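Friday, started 8:40, cloth week continues

Target for today was 70 folds before lunch and another batch after. Got to 67 by 12:15, when the left finger started shedding its wrap again and I stopped to sulk. So: three short, and I'm going to call it lunch.

Running total for cloth is 432 episodes, against the 2,000 Ginette wrote on the whiteboard in December with a marker that has since proved permanent. No comment on the slope of that line. Yannick plotted it and then very kindly closed his laptop.

**Setup, for whoever picks this up Monday-ish**

- Handheld gripper no. 2. No. 1 is still with Tuva, who has the thumb trigger in pieces on a tea towel.
- Pale wood table by the window, blinds up. Yes, up. See below.
- Cloths from the Oltdale bin, all baby muslins this round. No towels, no napkins, nothing with a zip.
- One task only: pick up a corner, bring it across, let go, back off. If you feel the urge to straighten the result with your free hand, log the episode as bad and go for a walk.
- Calibration run at the start and after every battery swap. I forgot once. Episodes 19 to 26 of this morning are flagged and will probably go in the bin.

**On starting states**

Long argument with Chukwuemeka on Wednesday, continued by message, continued over the coffee machine. His position is that our starting states are too polite. We drop the cloth, it lands in a heap, and then without noticing we give it a little tug so there's a nice corner sticking out toward the gripper. The policy then learns that all cloth in the world has been lightly tugged by a considerate person. On the Mangundap arm last month this showed up as a robot that folded beautifully if you presented the corner, and otherwise pinched air with great confidence.

I said we didn't do that. Then I went through 30-odd of my own starts and there was the tug, over and over, my own left hand drifting in just before the record beep. So he's right, and I've told him so in writing, which he has presumably framed.

New rule as of this morning: drop from elbow height, step back, hands behind you, press record with the foot switch. Whatever the heap is, that's the start. If the cloth goes off the table, drop again. If it lands perfectly flat, also drop again, but note it, as that's the only kind of cherry picking we've agreed on.

Result: slower. My average went from "tolerable" to "is she all right in there". Many more first grasps that miss. Ginette thinks the misses are worth keeping as long as the same episode ends in a proper recovery, and that the ones where I miss four times and start muttering should be cut. I've been tagging them `miss_recover` and `miss_mutter`. Please don't rename these, the export script knows about them now.

**Where corners go**

Notes on muslin in particular, because it behaves like nothing else in the bin:

The gauze holds a crumple. Towels relax after you drop them, muslin just stays however it fell, looking offended. Good for us in one way: the heap at the beep is the same heap when the fingers arrive. Bad in another, as what looks like a corner is quite often a fold pretending to be one. You close on it, lift, and get two layers and a tent.

Real corner or fold? From the gripper's view I can tell maybe half the time. I have been relying on prints a lot. If the inside of the cloth has a pattern and the outside hasn't, the pattern tells me which way a flap has turned. This is cheating only if the policy can't see it too, and it can, so I've decided it isn't. Chukwuemeka wants one plain cloth for every two with something printed on them so the model can't lean on fruit. Fair. Plain ones are at the bottom of the bin, naturally.

Labels and hardware: keep them. Ludivine was going to snip all the tags off before the first session and I'm glad she had a dentist appointment. Real laundry has tags. The tag is also a tempting thing to grab, and I've had to stop myself from using it as a handle. Rule: grasp fabric. If a tag gets pinched along with the fabric, fine, carry on, tag it (ha) `label_in_grasp`.

**Light**

Blinds up, because the Flutora people complained that everything we'd sent them looked as if it had been shot inside a shoebox. Their demo kitchen has big windows and their model had apparently never met daylight. With the blinds up we get a washed-out stretch on the table and the gripper throws its own soft shadow right where the work is. Good. Let it suffer now.

Exposure is locked at the value Tuva set. If the sun comes round and the white cloths blow out to nothing, stop and wait. Don't touch the exposure. I touched the exposure on Tuesday and we don't talk about Tuesday.

**Fingers**

The scuffed right one is fine. It's ugly and has been ugly since we got it. Leave it on.

The left one is the problem. The covering on the inner face has started lifting along the lower edge again. So far it hasn't caught on anything, but gauze is exactly what it will catch on, and then we'll have a hundred demonstrations of a cloth that sticks to one finger for no reason the model can work out. I pressed it down at 10:00 and again at 11:20. It came back both times, like a cat.

Options, in order of how much I want to do them:

1. Re-wrap with the Hakura grip tape. There's one roll left, in Yannick's drawer, under the thing he says isn't a toaster.
2. Swap in the spare finger. Means redoing the width calibration, and the old and new data won't look quite alike.
3. Keep pressing it down and hope. Current approach.

Going with 1 after lunch. Whoever does it next: clean the face properly first, cut the tape a bit long, and wrap past the edge so there's no lip at the bottom. Then squeeze it shut on a scrap of wood for ten minutes. I skipped the squeezing last time, and look where we are.

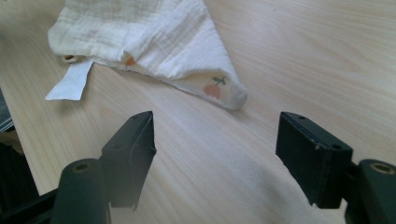
*Muslin with the fruit on the reverse, gripper open, before the re-wrap. Lower edge of the left finger is the bit to watch.*

I'm keeping that one as my reference for a "folded flap" start. Rounded tip toward the lower right, the cream side showing along the underside, the tag out at the other end by the grommet. My hand wants to go straight for the tip every time, and it's puffy enough that I don't trust it to be a single layer. Chukwuemeka, if you want to argue about whether that counts as a corner, I'm free at four.

For the labels file: approach from the near side, fingers wide, close on the tip, lift, and *look* before carrying across. If it's come up as two layers, put it down and regrasp. Don't fold a tent. There are already enough folded tents in the first batch that Ludivine has proposed it as a product category.

**After lunch**

Tape done at 1:30, squeezed for the full ten minutes, during which I answered email like a responsible person. Re-ran calibration. Width reads a hair narrower closed, as you'd expect with fresh tape. Wrote the new value on the sheet taped to the battery charger. Started a new session folder so the two sets don't get mixed.

First few grasps felt grippier than before, so go easy on the release. Open all the way, pause a beat, then back off. If you back off while opening, the cloth comes along for the ride and undoes whatever you just did.

Foot switch double-triggered twice. Both times it made a very short episode of me standing still with my hands behind my back. Delete anything under two seconds before upload. Yannick says he can filter for it. Yannick also said that about the battery warnings.

**Still open**

- Plain cloths: dig out, wash, put in rotation. Me, unless someone feels generous.
- Does a flat landing count as a start or not? Ginette to rule.
- Second operator. All of the cloth data so far is my wrist and my habits, and the robot is going to end up folding like me, left-leaning and slightly annoyed. Tuva has offered once no. 1 is back in one piece. Ludivine is left-handed and would be even more useful, if she can be lured in with biscuits.
- Check episodes 19 to 26 before binning. The first couple might be from before the battery swap.
- Buy tape.
- Somebody should clean the window.

Battery at one bar, swapping, then calibration. Writing it here so I do it.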